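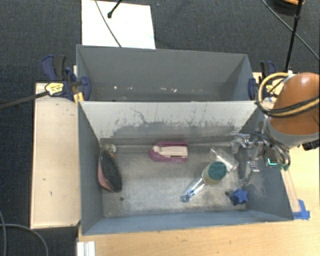
**How often does the sink cell need to be re-zeroed?**

Every 200 cycles, and again after any change to the basin, the clamps or the tool. The 200-cycle check takes 16 minutes if the reference points still agree. If they do not, allow the rest of the morning.

The longer version follows. It replaces the page in the Urcombe cell binder, which still describes the old basin and should be thrown out.

### Clamps

The basin assembly is held to the wooden tabletop by clamps and by nothing else. We looked at bolting it down in January and decided against it, as the basin has to come out for cleaning and the tabletop would not survive repeated drilling. The price is that clamp condition is now part of the calibration.

Check each clamp by hand before power-on. Push the rear compartment from the side with a flat palm at the height of the divider. If it moves, stop, tighten and re-zero. Do not tighten a clamp and carry on with the old zero. A bar clamp pulls the sheet metal slightly as it closes, and the walls are thin enough for the rim to follow.

Tighten the rear compartment first, then the corner of the basin. Working in the other order leaves a twist in the assembly that shows up as a height error along the rail. Snug is enough. Two of the older clamps have been closed hard enough to mark the rim, and the marks now act as seats that pull the assembly out of line.

### Zeroing

1. Park the arm clear of the basin and remove all loose items from the floor of it.
2. Fit the touch probe. Check that the tip is straight by turning the wrist through a half circle over a fixed mark.
3. Touch the reference points in the order printed on the card: rim, divider, rail, faucet base.
4. Compare with the stored values. The controller shows the difference for each point.
5. If all differences are inside the limit, accept and log. If only the faucet base is out, see below. If two or more points are out, go back to the clamps.
6. Remove the probe, refit the gripper and run the empty path once at low speed.

Step 6 is the one that gets skipped. The empty path takes under a minute and is the only part of the procedure that tests the gripper as mounted. A gripper seated with grit on the flange will pass every earlier step.

### Faucet out of limit

The faucet is the most frequent single-point failure. It is mounted at the rail, so a knock on the spout turns the whole fitting a little. Loosen it, bring it back against the stop, tighten, and touch the faucet base again. There is no need to repeat the other points if they passed.

If the faucet base fails twice in one session, take the fitting off and look at the washer. Liv Forsberg has replaced the washer on the Urcombe cell and keeps the spare set in the drawer under the controller. The set comes from Ostermann. The Clurkon washers are the same diameter but thicker and will put the spout too high.

### Cables

The cable loops on the arm need enough slack for the wrist to reach the far corner of the basin, and no more. Too little slack and the controller reports a load fault on the last joint. Too much and a loop can catch the rim on the way out.

Set the slack with the arm at full reach into the basin. Then move it by hand-guiding to the park position and watch where the loops go. If a loop touches sheet metal at any point, move the tie back along the arm and try again. Ties are replaced at 400 cycles whether or not they look worn. Cut the old tie away from the cable with flush cutters, never with a knife.

Floor cables are checked at the same time. They should lie flat on the carpet and have no tension at the connector.

### Gripper

Wipe the fingers with a dry cloth at the start of each shift. Use the alcohol wipes only when the pads feel slick, as frequent use hardens the rubber. Finger pads are changed at 350 cycles or when the grip test drops below the line on the chart, whichever comes first.

The grip test uses the dish brush. Handles of that shape are the hardest item in the current set, being narrow and set at an angle to the floor of the basin, and a gripper that holds one through the full lift will hold the frying pan by its rim. Testing with the pan alone proves little. The rim is easy to hold and hides a worn pad.

Lubricate the finger slides with the dry film spray, one short pass on each side, with the fingers open. No grease. Grease in this cell collects dust from the basin and ends up as paste in the slides. Custedlow lost a gripper to that last winter.

### Basin

Brush out the floor of the basin before each zeroing. Stains can stay. They have no effect on the probe, and scrubbing with the coarse pads has already thinned the finish on one of the spare basins. Anything raised has to come off, including dried splashes on the divider near the probe point. A dried splash there is enough to fail the point, and the usual response to that failure is to start adjusting clamps that were fine.

### Logging

Enter every zero in the cell log, including the ones that pass. Record the cycle count, the difference at each point, and anything tightened or replaced. Entries that read only "OK" cannot be used. The drift on the Urcombe rail point was found by reading passes in sequence, each one inside the limit and each a little further from the stored value.

The Custedlow cell moves to the same schedule next month. Its reference card is being reprinted, and until the new one arrives the rim point on the old card should be ignored. Corrections to this procedure go to Liv Forsberg.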